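Seven months into the automation thing at work and people keep asking me how it's going, so — thread.

I'm in returns at Kumico. Back in May there were five of us sticking labels on by hand, up to 600 a shift. My thumbs have opinions about that.

Now the label printer feeds a gripper, and my job is keeping the whole business moving. Less peeling, way more fiddling with settings!
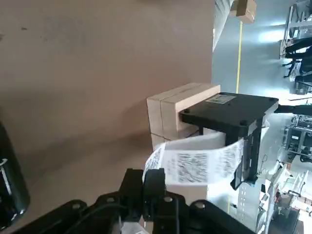 Did anyone lose their job over it?

Everyone from the old label bench is still here. Esi went to training, Kirsty moved over to scheduling and I stayed put. Hours are the same, but the late shift got smaller and I do miss the company.

What changed most is who gets asked. Evie used to be the fastest pair of hands we had, and now she's the one telling the engineers why a cup won't sit right in a rack. She's good at it too (and she got the pay bump, finally).

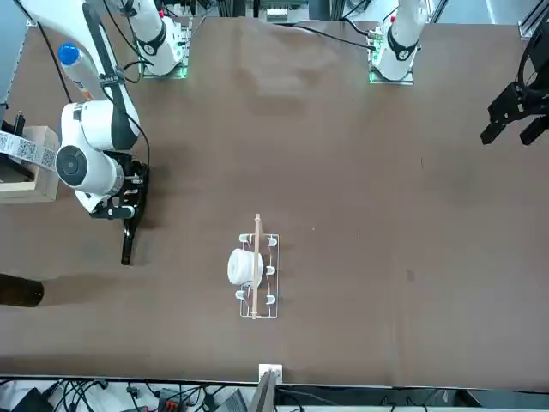

She wants it in writing that whoever runs a cell gets a say before the next one is ordered. I signed. So did Ashley, who hates signing anything.

Next up is break times, which still run on the old bench schedule and make no sense for us. More when I hear back.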